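Skendberg Forum > Handheld grippers > Good practice

Thread: Minimum rules for two-gripper tidy-up sessions

tsaarela_p
Our written rules for home sessions have grown to 30 items and people skip them. I want to get down to 6. First draft:

1. Work surface flat, with a raised rim if you can get one. A storage bin lid is fine.
2. Both finger pads on the item before you lift.
3. Soft film packaging gets pinched at the middle, never at a torn edge.

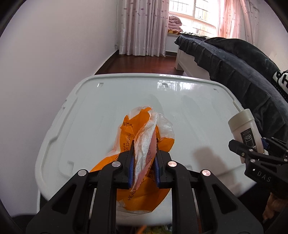
4. Only one gripper moves over the surface at a time.
5. Bare hands stay on the handles.
6. Check pivot pins before each session.

Comments welcome. I'd like to post the final version in October 2021.

aoife_h
Four is too strict. If one hand has to wait for the other, you get stop-and-go motion all session. I'd write "paths don't cross" and leave it there.

urmas.v
Disagree. "Paths don't cross" means something different to every operator. We tried it at Lenent in January and dropped it after 35 sessions.

aoife_h
Did you drop it for collisions or for paperwork?

urmas.v
Collisions. Mostly fingertip to fingertip.

kieuthan
Could 4 depend on the load? Two grippers both holding something light is a normal case for us.

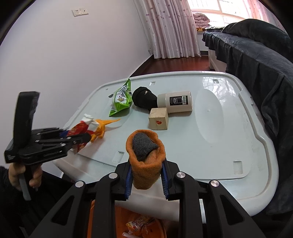

Rolled orange sock in one gripper, wrapper in the other, more items still on the lid.

I'd allow that as long as the holds are on separate sides.

tsaarela_p
OK, 4 becomes "Both may hold, one travels." Aoife, can you live with that?

aoife_h
For beginners, yes. I still wouldn't make it a rule for trained people.

triin_r
Please add which surface was used to the session sheet. The Godinho template has no field for it.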